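Measuring Friction Between Printed Plastic Parts and Common Tabletops

Telma Arancibia and Leena Salminen
Briltbridge Technical College, Introductory Mechanics Project

1. Purpose

The static friction coefficient is usually taught with a wooden block on a wooden board. Students then meet plastic parts on painted or coated surfaces in every later course, and the textbook tables have little to say about these combinations. We set out to measure the coefficient for small printed parts on four tabletop materials, using equipment that any classroom could put together, and to find out how much the result depends on the way the part is laid down.

2. Method

We used the inclined plane method. A sample panel of each tabletop material was clamped to a hinged board. A part was placed near the upper edge and the board was raised with a threaded rod until the part began to slide. The angle at that moment was read from a digital level fixed to the board. The coefficient is the tangent of the angle, so the mass of the part does not enter the calculation.

The four panels were bare steel, glass, a painted fiberboard and a rubber-coated sheet. Each was wiped with alcohol and left to dry for 11 minutes before a run. The parts were printed on the college's Sokol machine from one spool, with the same settings throughout. Three shapes were tested: a plain slab, a slab with a slot open at one end, and a ring.

The rod was turned by hand at one full turn every two seconds, timed with a metronome. In early trials we turned it faster and the board shook at the hinge, which started the slide too soon. Those trials were thrown out. After that we completed 257 runs, of which 200 were kept for analysis. The rest were rejected under rules written down before the main session:

– the part rotated before it slid
– the level reading had not settled
– the part touched the side rail

3. Results

Glass gave the lowest coefficient, 0.21 on average for the plain slab. Steel followed at 0.26 and painted fiberboard at 0.34. The rubber-coated sheet came out far above the others, and on that panel several parts tipped forward before they slid. For the ring we report no value on rubber.

Shape had little effect on steel and glass. The slotted slab and the plain slab agreed within the spread of repeated runs. This is what the simple model predicts, as contact area does not appear in it. On painted fiberboard the slotted slab read slightly higher when its open end faced downhill. We repeated this set on a Monday morning with a fresh panel and saw the same difference, though smaller.

The side of the print mattered more than the shape. The face that had been against the print bed was smoother and gave lower readings on every panel except glass, where it gave higher ones. We did not expect this. One possible cause is that two very smooth faces make closer contact, but our equipment cannot test that idea.

4. Sources of error

The level reads to a tenth of a degree, which is small next to the scatter between runs. Reaction time is a larger problem. The person turning the rod has to notice the slide and stop, and a delay always pushes the reading up. We compared the two of us over 71 paired runs and found that Arancibia's readings were higher by 0.4 degrees. All values in Section 3 come from Salminen's runs for this reason.

Humidity was not controlled. The room was noticeably more humid in the last week of April, and the glass readings from that week show a wider spread.

5. Further work

A motor on the rod and a light sensor under the part would remove the reaction delay. We would also like to sand one face of each part to a known grade and repeat the glass series, which is the result we trust least. The raw readings are kept in the Windia folder on the department drive, sorted by panel and then by part.

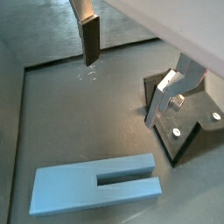

Anyone repeating the glass series should start from the second sheet in that folder, as the first still contains the discarded early trials.

Contact the Mechanics Lab | © Briltbridge Technical College | Back to top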